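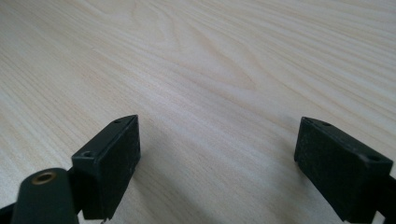
Bare table between the open fingers, view of the gripper camera

Zevcombe Community > Perception > Tracking and mapping

Camera trajectory jumps over plain wooden table, fingers always in view
Asked by Gisela Stüber, Friday, September 26, 2025
Tags: visual-inertial, masks, handheld gripper, Vutora

Good day to all,

I process recordings from a handheld gripper with one camera on it. The camera runs at 60 frames per second and the IMU is in the same housing. For every recording I build a map first and then I localise the camera in this map, so at the end I have a pose for each frame. I use Vutora with the monocular-inertial mode.

With most recordings I am satisfied. With the recordings on the wooden table I have trouble. When the gripper comes down close to the table, the trajectory begins to drift to one side, and after some time it jumps back by several centimetres. In the worst file the tracking is lost for 110 frames and the rest is placed in a new map. From 19 recordings on this table I can use fewer than half.

What I have tried until now:

I raised the number of features per frame to 4000. The log shows more matches, but the drift became a little worse, which I do not understand.

I calibrated the camera again. The reprojection error is small and it is nearly the same as before.

I lowered the threshold of the corner detector, so that it takes weaker corners from the grain of the wood. This gave many points, but they do not live long. Most of them disappear after two or three frames.

My suspicion is that the fingers are the problem. They stand in the lower part of every frame, on the left and on the right, and they have scuffs, small dusty marks and screw holes, which are all nice corners for a detector. They move together with the camera, so for the tracker it must look as if the camera stands still. But I would expect that the outlier rejection throws them away. Is this expectation wrong? And if I need a mask, how do I draw it when the fingers open and close?

I am thankful for each hint.

Gisela

2 replies, 3 comments

Reply by Kohlhase (accepted)

Your suspicion is right, and your expectation is only half right.

The outlier rejection looks for the motion that explains most of the points. When the camera is high, it sees the table and the rest of the room, so the real scene has the majority and the finger points are thrown away. When the camera is low, the view is mostly wood with soft grain and few strong corners. The finger points can then win the vote. The visual part says "we are standing", the IMU says "we are moving", and the optimiser makes a compromise between the two. This compromise is your drift. The jump comes when enough old map points are seen again.

It also explains the result with 4000 features. The detector had already taken the good points of the scene. The additional ones came from the fingers and from weak grain. Please go back to the default number before you test something else.

For the mask I would do the following.

1. Take one recording in which the fingers are fully open and fully closed at least once. Put all its frames on top of each other and mark every pixel that is covered by a finger at any time. This is your mask. You do not need a new one for each opening width.

2. Make the mask bigger by a few pixels on every side. The feature descriptor looks at a patch around the corner, so a point just outside the finger still contains the edge of the finger.

3. Include the mounts at the bottom corners as well. People often mask only the two blocks and forget the brackets and the round parts behind them. A bright metal insert there is a very stable corner and it will do damage.

4. Apply the mask at feature detection. Do not paint the area black in the video. If you paint it black, you get a sharp artificial border and the detector will be happy to find corners on it.

5. Use the same mask when you build the map and when you localise. If the map was built without the mask, it contains wrong points, and a mask in the second step cannot repair this. So please build the maps new.

If the fingers open very wide, the mask of step 1 can eat too much of the frame. In this case you can make two masks, one for open and one for closed, and choose by the measured width. I did it once and found the gain too small for the work.

One more point about the grain. Long parallel lines look nearly the same when you shift along them. A point on such a line can slide, and each single match still looks correct. Therefore set the corner threshold back to the old value also. A few real corners help more than many sliding ones. Where the grain makes a bend the points are usually better, but I would not build on it.

Comments on this reply
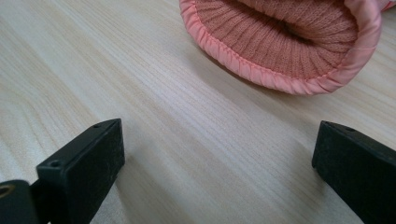

Must the mask have the same size as the original video, or is a smaller one enough?

Make it in the size that goes into the feature detector. If your pipeline scales the frames down first, scale the mask in the same way, with nearest neighbour, so that the values stay 0 and 255 and no grey border appears.

Gisela Stüber: Thank you, Kohlhase, this was very clear. I have made the mask with the brackets included and built the maps again for four of the bad recordings. Three are now without a jump. The fourth still has a short drift, but the tracking is not lost any more. My mistake was that I had tested a mask before only in the localisation, with the old map.

Reply by Prodside

had the same on a white desk. just put some printed tags around the table and let it see them at the start of every take, problem gone. also check your exposure, long exposure = blur = no corners

Comments on this reply

Kohlhase: Tags are good for new recordings, but they do not help with files which exist already. Also they must be visible when the gripper is low, and this is exactly where the view is small. With the exposure I agree.

Prodside: fair. I put mine close to the work area, so one is in view most of the time. if you only look at them at the start you get the scale, the drift in the low part can still come

Related in Perception
IMU and camera time offset changes after restart
Map merge fails when two sessions start from different heights
Export of poses from Vutora: which frame is the origin?
Rolling shutter model, planned for December?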